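Sturkden build, month 4. Both arms are on the rail and the wiring is mostly staying put, so tonight is fruit night!

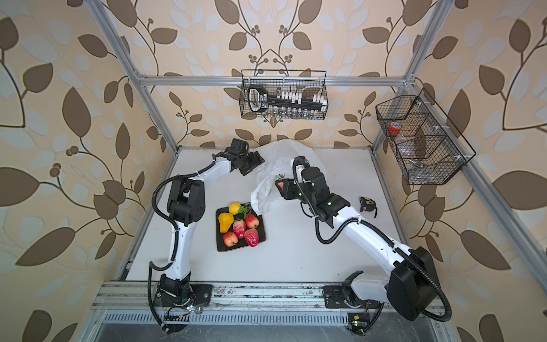
Flarneo · @flarneo_builds · June

1/ Right arm has a strawberry, left one is hanging open by the bag. Still a lemon, a pear, an apple and more strawberries in the tray.

2/ The bag is so much harder than the fruit. It slumps, it folds, it slides (I've done 26 tries with it and I'm still moving my start points).

3/ Spent almost $400 on the frame and rails, and I'd buy the rails again tomorrow.

4/ Hanging the mesh baskets right on the frame = best idea I've had all year. Socket set within reach, yes please.

5/ Cable loops are next. Anyone got a clip they like?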